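**Storage & Small Spaces > Whole House > Shared table, stuff everywhere**

**potlidproblem** wrote:
March 27, 2020

Two adults and two kids are now using one table for everything. Work, school, meals. By lunch it's covered in pens, chargers, worksheets, scissors and whatever came in the mail. By dinner I'm carrying armloads of it to the couch, and in the morning I carry it back. The room is 11 feet long and the table takes up most of it, so a second desk isn't happening.

I have room for one shelf on the wall behind the table. I'm leaning toward open trays, one per person. My husband wants drawers. We looked at the Worstead three-drawer unit but the drawers are very shallow and I don't think a school binder would fit.

What are people using for a table that has to be cleared every night?

---

**gravelpath** wrote:

Trays. We did drawers first and it was a mistake. Kids don't open drawers to put things away. They open them to take things out and then leave them open.

One tray per person, low sides, and everything goes in it at 5:30. The tray goes on the shelf, table gets wiped, plates go down. Takes less time than arguing about it.
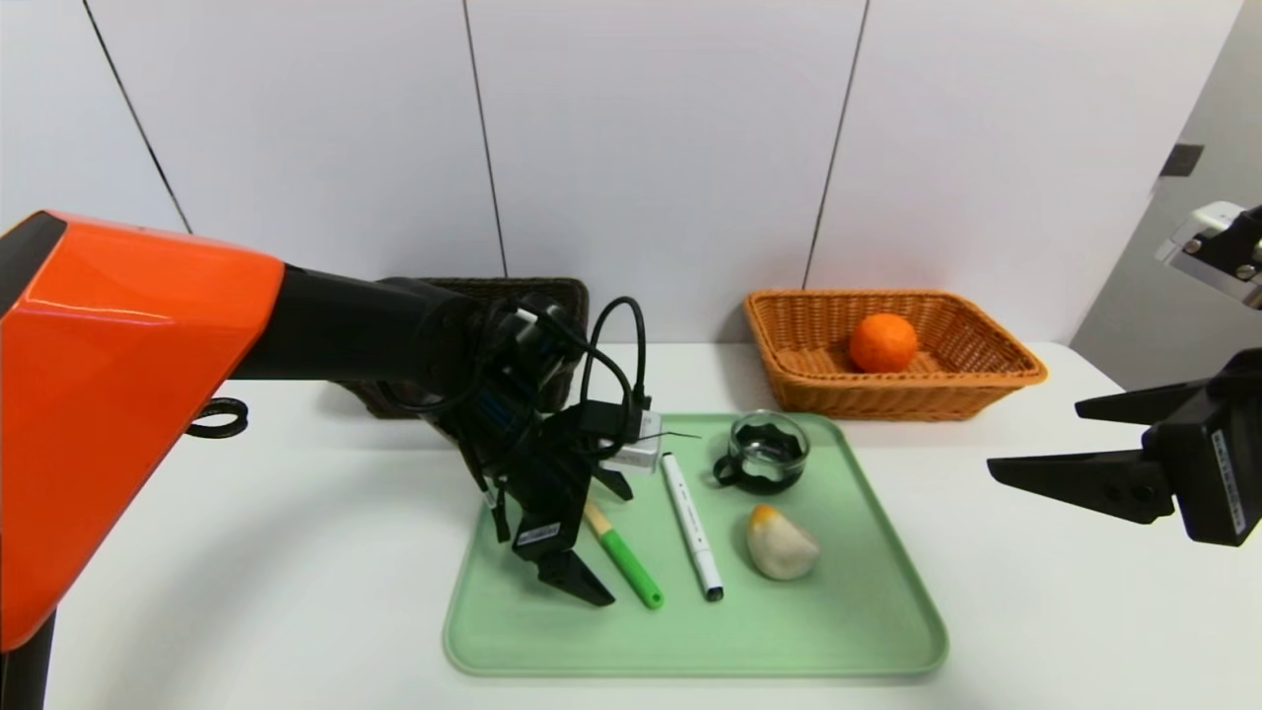
Tray with the green marker, white table.

We don't sort inside the trays. I tried putting little cups in them for pens and paper clips and they tipped over every time somebody carried one.

---

**secondshelfdown** wrote:

I'd go the other way. Trays only work if everybody has about the same amount of stuff. My son needs a pencil and a tablet. My daughter has glue, felt, three kinds of tape and a shoebox of beads. Her tray was overflowing on day one and his was a place to put the remote.

We sort by kind of thing now. Writing stuff in one bin, paper in another, cords in a third. Everyone takes from the same bins.

---

**potlidproblem** wrote:

That would be my husband's argument too. My worry with shared bins is that whoever used it last is never the one who puts it back.

gravelpath, what size are the trays? And do they stack?

---

**gravelpath** wrote:
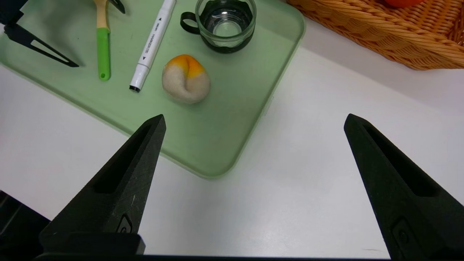
Size matters less than the edge. Cafeteria trays are big enough for a binder but the lip on ours was so low that pencils rolled right over it on the way to the shelf. Look for a raised rim like the one on the mint green tray, and rounded corners are easier to wipe out than square ones. Plastic has been fine for us. I wouldn't pay more for bamboo, it stains if a wet glass sits on it.

As for stacking, only with nothing in them. Plan on a slot for each one. I put in two cheap wire risers so they don't sit on top of each other. The shelf is 18 inches deep and I wouldn't go shallower with this size of tray.

---

**oldmapcase** wrote:

18 inches is deep for a wall shelf over a table. You'll hit your head every time you stand up. Put it low on the side wall or use a cart.

A cart would be my vote anyway. Ours rolls into the hall at night and nobody has to lift anything. Got it at Caltmont before they closed the Jerkgate store, I think it was $20 on clearance.

---

**gravelpath** wrote:

Ours is on the side wall. Should have said that.

---

**secondshelfdown** wrote:

Carts are good if you have a hall. We have a doorway and then stairs.

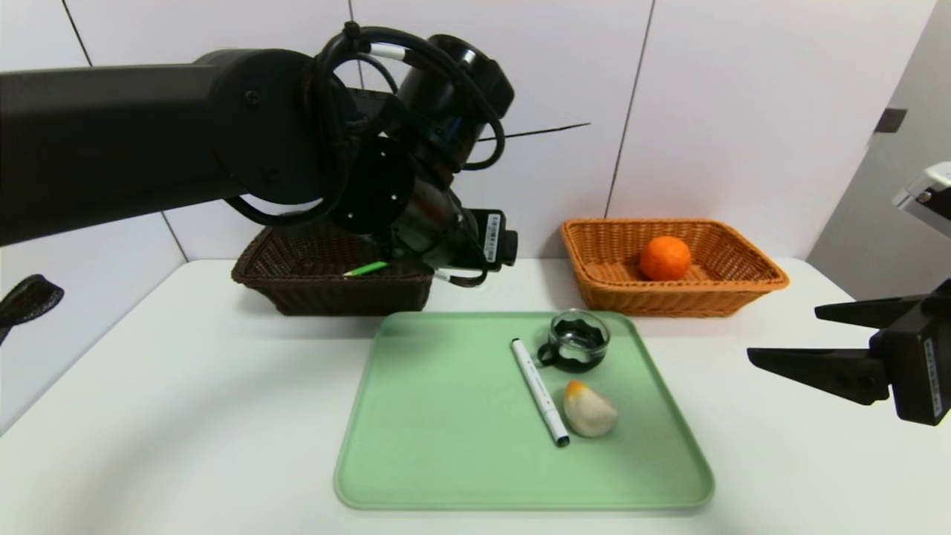 Lids are what I'd skip, whichever way you go. We had lidded boxes until January and things piled up on top of the lids, so I went to open baskets and the pile went away. You can look in the dark brown one and see the green marker lying there without moving anything. Having the other basket in a lighter orange-tan helps as well, because I can tell a kid "brown basket" from the next room and get a result. Slanted sides waste a bit of space at the bottom, which annoys me with paper but not with markers.

---

**oldmapcase** wrote:

Wicker sheds, though. I had a set that dropped bits on the shelf for years. And you can't wash glue out of it. Plastic bins look worse but you can put them in the sink.

---

**secondshelfdown** wrote:

Depends on the wicker. The cheap stuff does shed. Vacuum it with the brush attachment when you first get it and it mostly stops. Glue I'll give you.

---

**binderclip8** wrote:

Do both? Shared basket for pens and markers, personal tray for paper and whatever you're in the middle of. Half-finished worksheets are the thing that really can't go in a shared bin, they come out bent or don't come out.

For cleanup time we set a repeating alarm in Ding. It goes off 8 minutes before dinner. The kids hate the sound but they do get up.

Also throw out the dead pens before you buy any storage at all. We had roughly half a drawer of them.

---

**gravelpath** wrote:

Agree on the pens. I still wouldn't share scissors between siblings, but that may just be mine.

---

**potlidproblem** wrote:

OK, going with binderclip8's version. Four trays on the side wall, one basket for pens and markers, one for cords. Mail goes on top of the fridge where it was before all this.

Husband still wants the drawers. I told him he can have one for his own cords if it fits under the window. He's measuring now.

Will the wire risers hold a laptop, or just paper?

---

**gravelpath** wrote:

Mine sag with a laptop. Put that one on the bottom.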